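Filed under: Robotics, Software notes

The drawing controller and its waiting problem

Mon 31 July

The last two weekends I worked on only one thing in Tralter, my small control stack for the arm: the delay between what the planner wants and what the gripper does. I wrote before that the strokes came out with a little hook at the start. I blamed the calibration for this, and I was wrong.

The cause was in the queue. The planner sends a chunk of 40 waypoints, and the controller started to execute the first one while the next chunk was still being computed. When the new chunk arrived, its first point was already in the past, so the arm jumped back to reach it. With a pen in the fingers you see such a jump very well. With a block you would maybe never notice.

Now every waypoint carries a time stamp, and the controller throws away everything older than the present moment. I also blend the old and the new chunk over 25 steps. It is a simple linear blend – I tried a smoother one and could not see the difference in the logs.

The second change is in the perception part. The tip of the pen is hard to find, and the color alone does not help when other markers lie close by. I stopped searching in the whole view. The software knows where the fingers are, so it looks only in a narrow strip ahead of them and takes the far end of the barrel as the tip. A busy background does not disturb it so much this way.

What is still bad is the contact with the table. I have no force sensor, so I read the motor current and guess. The threshold is 132 in the raw units of the driver, and I do not like this number, it works for one speed only. In August I want to replace it with a small model trained on the logs I already have. 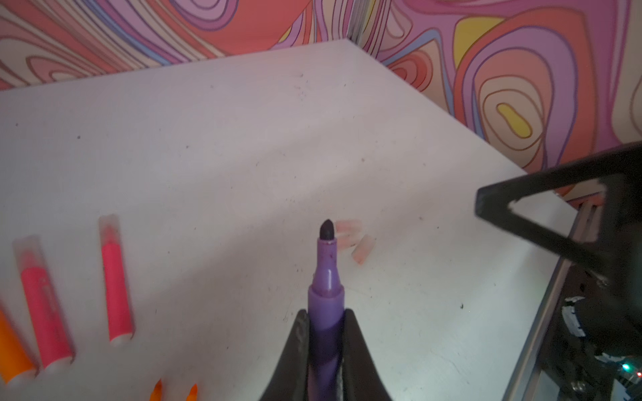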